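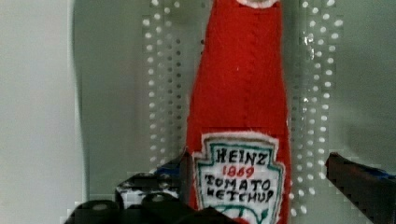 Bullpen machine and pitch tracking, notebook, August 2022

Picking this up where I left it before lunch. The short version for anyone who only reads the first lines (hello, Washington) is that the curveballs are dropping properly again, the tracking numbers are still off on one side of the plate, and I owe Pilar a new pair of wheel bearings because I used hers.

I'll go back a little. The pitching machine, the old Funell two-wheeler, has been throwing its breaking balls flat since May. The hitters noticed before we did. Lev Shevchuk came in after a round of batting practice and told me, very politely, that he was learning to hit a pitch that doesn't exist, and that if he carried that swing into a real game he'd be out in front of everything. I wrote it off at the time as worn balls, and I should have listened to him sooner. Sorry, Lev.

So this morning Uliana Polishchuk and I pulled both wheels and had a good look. The upper one was fine. The lower one had a bearing so rough you could feel it grumble when you turned it by hand, and there was a flat patch on the tire where I suspect it sat clamped against a ball all winter. Under load that wheel was slowing down as the ball went through, and you lose the difference in speed between the two that gives you your topspin. Uliana had guessed the bearing weeks ago and was nice enough not to bring it up more than twice.

We put in the new bearings, swapped the tire for the spare, and set the gap back with the brass shim. Please leave the shim in the drawer with the lace hooks. I spent far too long hunting for it and found it in the catcher's gear bag, holding a buckle together.

First pitches after the rebuild went over the cage, which was exciting! The arm angle had slipped when we tipped the machine on its side. Brought it down 3 notches and it started finding the strike zone. After that we threw a full bucket at the curve setting and Pilar Vergara caught for us. She says it has a real bite at the end now, late and down, and she had to block a couple of them in the dirt. I haven't seen anyone so pleased to be hit on the shin guard.

Now the tracking. The Zorkex unit behind the plate gave us a reading on everything we threw except 13 pitches, all of them on the third base side and all of them low. I thought it might be the net sagging into its view, so we tied the net back and tried again, and the same kind of pitch went missing. Liis Sproģis thinks the mount has been knocked and the whole thing is looking a touch toward first. That fits with what the Tkachuk league coaches told her about their own unit, which did the same until they bolted it to the concrete instead of the fence post. Ours is still on the fence post, and the fence post gets leaned on by every parent who comes to watch.

The other thing, and I don't have an answer for it, is spin. The unit kept giving spin on the curve as 809, time after time, to the digit. A wheel machine is more regular than an arm, of course, but it isn't that regular, and with the mix of old and new balls we had in the bucket I'd expect it to wander a good deal. I wonder if it is holding on to the last good value when it can't see the seams. Washington, you know the software better than I do, would you look at the raw file? I saved it under Furkidura, same as the spring sessions, because that's what the folder was called and I didn't want to start another one.

Still to do:

Move the mount off the fence post. Liis has the masonry bit.
Throw one bucket of new balls only, curve setting, and compare spin.
Order bearings for Pilar, and a second set for us while we're at it.
Re-mark the arm notches with paint, the old marks have worn away.
Ask Lev to take a round against it and tell us if it feels right to him. His opinion counts for more than the readout as far as I'm concerned.

The machine is under its cover with the wheels backed off. Please don't leave a ball in it overnight.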